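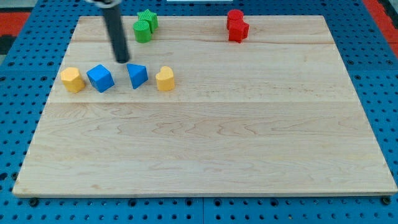
Talley support has asked whether the arm still pushes the blocks correctly after a restart, or whether the drift comes back straight away. The reply is that it behaves well for a while first, so here is everything I have, and I'm sorry it runs long.

Ticket subject: Jastlow tabletop kit, tip lands to the left of target
Status: open
Priority: normal

Hello again, and thank you for getting back to me on a Saturday – I truly didn't expect it. We've had the Jastlow on trial at our Madport workshop for 6 weeks and we're fond of it. The sorting routine, where the rod nudges the colored shapes into groups on the maple board, is what sold us.

After a cold start it runs 42 moves or so with no complaint from me. Then the tip begins coming down a little left of where the screen says it should, and it misses the edge of the smaller shapes. I've tried the following:

- Ran the Rowbotham calibration routine twice. Better for one session, then the same again.
- Tightened the rod where it meets the fitting. No change.
- Checked the bolts in front of the board. Both snug.
- Swapped the power supply for the spare. No change.

Talley suggests loading the older motion profile and leaving the arm powered for 2 hours before calibrating. I did that this morning, and the offset is smaller, though I can still see it on the star shapes.

Could you tell me whether the trial kit can be exchanged, or would you like the logs first? I'm happy to send either. I'll leave the board set up as it is until I hear from you.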